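Section 4. Folding Practice at Home with the Paired Hand Grippers

By now your team has been through Section 3, your grippers open and close without sticking, and somebody has already tried to pick up a sandwich with them. Good! This section takes you through your first real folding session, the one we ask every Plernura Robotics Club member to finish before the Brunar Challenge. Please read it all the way through once before you start, even if you're itching to go.

What you will need

One pair of Zorkik hand grippers, left and right
Thin work gloves
A knitted sweater, any size you like
A bed or a wide table with a sheet spread on it
The Myklebust logbook that came in your team folder

Before you begin

1. Pick a room with good daylight. Lamps are fine in the evening, but they throw shadows in odd places, and dark knits get hard to read.

2. Smooth the sheet with your hands. A few wrinkles won't hurt anything (and your robot will meet plenty of wrinkles later on).

3. Check that both pads on each gripper are seated all the way. Press each one with your thumb. If it shifts, go back to Section 3, step 6.

4. Squeeze each gripper 4 times, slowly, all the way closed and all the way open.

CAUTION: Keep loose hair, necklaces and hoodie strings away from the linkages. They pinch harder than you'd think.

Folding the sweater

5. Lay the sweater out flat and take a moment to look it over. Find the cuffs, the bottom ribbing and the two side edges, and say out loud which is which. It feels silly, but it helps your partner follow along.

6. Fold one sleeve in across the body. Take the cloth a little way in from the cuff, lift it just clear of the sheet, and bring it over without dragging.

7. Do the same with the other sleeve. If the two end up lying on top of each other, let them.

8. Now for the body. Pinch a corner with one gripper and hold it still while you bring the other one in, open, over the knit. Wait until both pads are where you want them before you close.
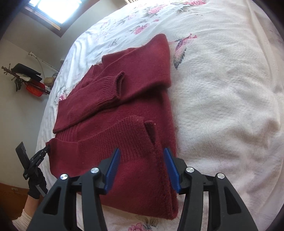

Blandine Lefèvre: My team kept grabbing the ribbing and getting two layers when we only wanted one. What fixed it for us was coming in much lower and closing at half the speed. Could the next version of the guide say so in step 8? We lost most of September to it!

NOTE: Consider it said, and thank you. Go in low, close slowly, and if you feel a second layer coming along, open up and start the pinch over. Don't try to shake it off.

9. Bring the corner across, set it down, and open the gripper fully before you pull your hand away. A half-open finger will catch a stitch and carry your nice fold off with it.

10. Write the fold in your logbook, including the ones that went badly. Then shake the sweater out and go again. The full practice set is 68 folds, split between 2 team members however you like.

CAUTION: Stop and rest when your hands get tired. Put the grippers down on the sheet, pads facing in, and have a snack before the next round.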